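Zukitz Kit Care: Frequently Asked Questions

Folding and storing team kit

Do I need a table to fold on?
No. Any flat surface wider than the garment will do, including a firm upholstered seat. Brush it down first. Lint shows on white trim.

How should a garment be laid out before folding?
Face down, with the ribbed trim pulled straight and any turned-back lining pushed inside.

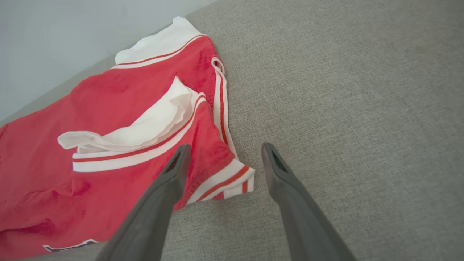
Zips and poppers should be closed. Creases in the body fabric can be smoothed by hand; ironing is not required and will damage printed numbers.

How do I fold the shorts?
Lengthwise, one leg over the other, with the waistband edges level. Fold the strip in half, then in half again. The finished bundle should fit a Borau 20 cm drawer divider. 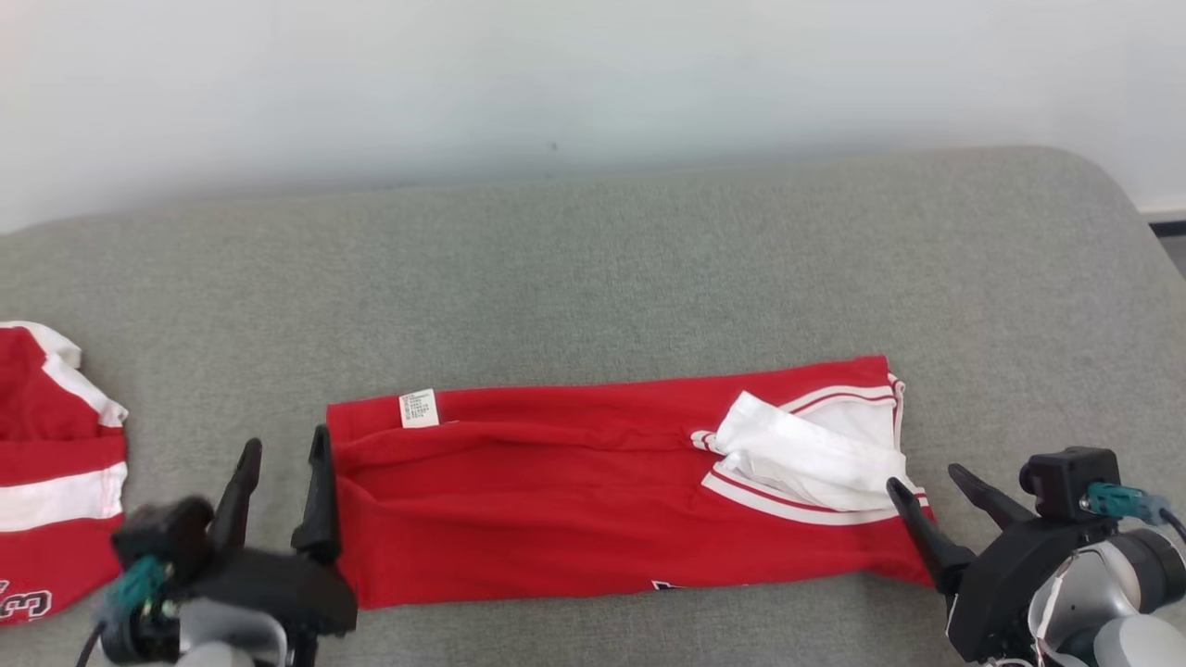
Shorts and tops are stored separately. Place tops with the number facing up so that sizes and players can be checked without unfolding.

Can I leave kit folded between seasons?
Yes, for up to 5 months. Refold along different lines after that. A Kurkico storage box holds 10 folded items.

Where do finished items go while I work?
To one side, leaving the middle of the surface free for the next one. 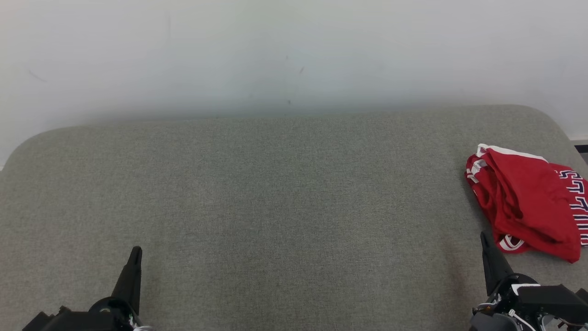
Red garment set at the right, working area clear.

Which care label symbols apply?
Follow the label sewn into each garment. For missing labels, see Chung fabric sheet 142.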